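January 19, 2021

Okay so I stayed up way too late again, and it's all the fault of Zamness. I told myself I'd just feed the goats and log off (ha!) and the next thing I knew it was past midnight and I was hauling turnips to the Tasgate market with a cart that only holds 99 at a time. Who decided on 99? I had 696 turnips sitting in the barn, so you can do the math on how many trips that was.

But I finally bought the mill! It costs 1,347 coins and I've been saving since October, mostly because I keep blowing everything on fences and that silly duck pond. The mill grinds so slowly at level one that I almost cried, but you can hear the little wheel creaking when you walk past and I love it so much.

Not so happy about the new update. They moved the seed menu behind the map, so now it takes two extra taps to plant anything, and the goats get stuck behind the well if you call them in the rain. Giraldo, the grumpy trader down by the dock, still won't sell me the pear saplings either. I've given him cheese every day for a week, game time, and he just grunts. Somebody on the forum says he likes smoked fish. I don't even have a smokehouse yet!

Tomorrow I want to clear the east field and maybe take the ferry over to Dornton, where the bee boxes are supposed to be cheaper. One hour, tops. I'm setting the oven timer this time. 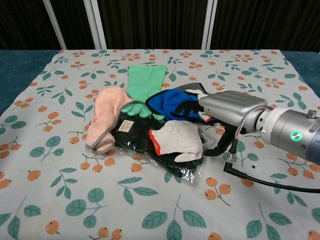

Oh, and I still have to name the new goat. I'm leaning toward Biscuit, but I already have a hen called Biscuit, so maybe Waffle.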